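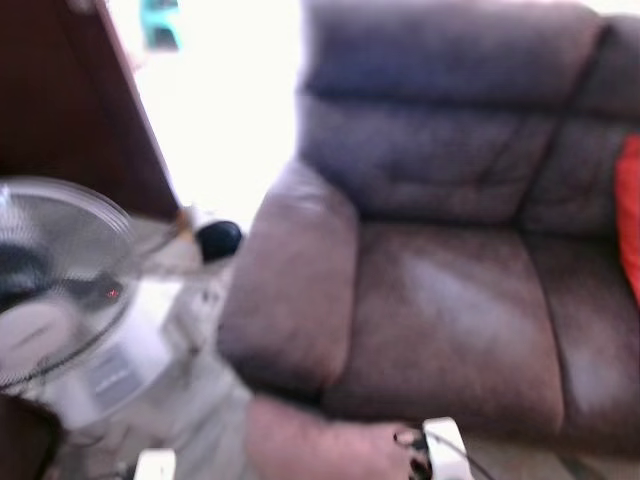
About Prisari

Prisari started in Vundthorpe as a house-cleaning firm with 7 people and one van, and it still smells faintly of lemon. We now look after 700 homes, with crews in Morris and Griswood too.

The robots joined us in August. We had been promised they would free us for creative work. So far they have freed us for bathrooms.

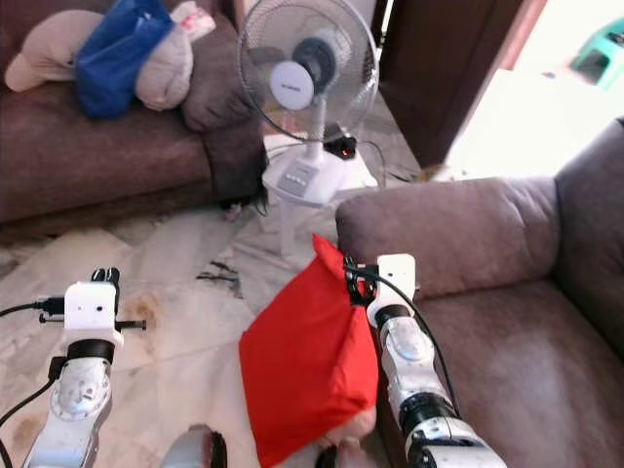 Living room pickup: one red bag, in the gripper.

What changed is mostly our knees. Bending and lifting used to fill a shift, and now a crew member spends part of it watching a machine think about a piece of cloth.

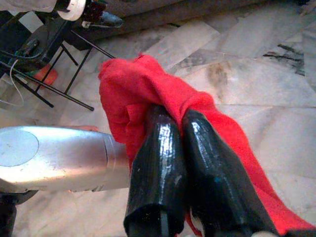
It is slower than any of us, and it has never once asked for a 10 a.m. coffee. Our cleaners got a raise, a new job title (3 words, all of them long) and the final say on when to hit the stop button. They use it freely. To book a visit, call the Vundthorpe office before noon.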